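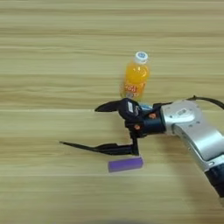 Figure 4. Bottle of orange drink on the light wood-grain table used for the single-serving items.

3.2 Table surface and drink containers

The second part of the study dealt with how people find and pick out a drink on a table whose color is close to that of the drink itself. Earlier work at Dastitz used plain white tops, on which almost any bottle stands out. Homes and break rooms often have wood or wood-look tables, so we chose a pale beige and tan top with long grain lines for all sessions in this part.

The orange drink was the item of most interest. Its liquid is bright and strongly colored, but it belongs to the same warm range as the darker bands of the grain. The white screw cap gives a clear edge against the table, and the red and orange lettering on the label does not (Figure 4). In the May pilot, participants who were asked which part of the bottle they noticed first named the cap more often than the label. We kept the bottle upright in every layout for this reason and left the cap on.

Each participant completed 60 short trials, split into 4 blocks with a break of 10 minutes between blocks. Drinks were placed near the center of the table or to the right of it, and the far part of the table was left clear in half of the layouts. Positions were taken from the Darko layout list, with two changes. Items meant for the left corner were moved inward, and no item was placed directly on a seam line, as these lines are brighter than the rest of the surface and had drawn comments in the pilot.

Room light was held at one setting. We did not try to remove the glow that appears where light passes through the liquid, as it is part of how such a drink looks in daily use. Bottles were replaced when the label became scuffed. The tabletop was wiped between blocks with a dry cloth.

Answers were recorded on the Nastirel form, one line per trial. Trials in which the participant asked for the instructions again were kept in the data but marked, and they are reported separately in Section 4.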